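Section 3. Planning your purchase

Read this section before you place an order. It covers the Collex tabletop arm, the two-finger gripper and the wrist camera. Installation starts in Section 4.

3.1 Decide on the task first

1. Write down the items the arm will handle. Cloth, boxes and bottles need different finger pads, and pads are ordered separately.
2. Note the heaviest item and the widest one. Compare both with the gripper data sheet.
3. Decide whether the arm will stay at one table or be moved. A moved arm needs the clamp base, which has a longer lead time.

Note: Folding and sorting cloth takes more setup hours than picking up rigid parts. Put those hours in the budget as labor.

3.2 Build the budget

1. Start with the base kit (arm, controller, power supply, cables). The list price is $2,531.
2. Add the gripper and one set of ribbed pads. For daily cloth work, order three sets. Worn pads slip on thin fabric.
3. Add the wrist camera and its bracket. The Widero bracket fits without changes. The Atero bracket needs the spacer plate — order it at the same time.
4. Add a table covering. A matte cloth with a printed grid is cheap and makes it easier to see where an item lies.
5. Set aside 38 hours of staff time for setup and operator training.
6. Get the shipping quote in writing. Crated arms do not go by regular parcel service.

Caution: Do not leave out the emergency stop. It is sold separately from the base kit, and the arm must not be powered on without it.

3.3 Check the work area

1. Measure the table and compare it with the reach drawing in Appendix B.
2. Confirm that there is a grounded outlet within reach of the controller cable.
3. Look for glare. Even, diffuse light suits the wrist camera best.
4. Lay the covering flat. Fold creases are acceptable, but tape down any loose edge.

3.4 Try before you order

Dealers will run a trial on request. Bring your own items, including the awkward ones. For cloth, place a folded piece flat on the grid and bring the open gripper to one edge.
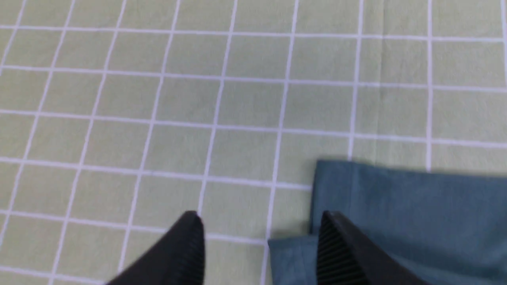 Haris Milošević wrote to us that he would put the trial ahead of the budget: "We priced everything for single towels, then found our work was mostly doubled cloth. The pads we had chosen were wrong and we paid for them twice."

If your items vary this much, do 3.4 first and return to 3.2 with the results.

3.5 Place the order

1. Send the completed parts list to your dealer or to Vasić, the spare parts supplier.
2. Ask for a delivery date for each line. Pads and brackets may ship separately.
3. Keep the quote number. You will need it to register the controller in Section 4.

Note: Prices in this section are valid through Thu 31 July.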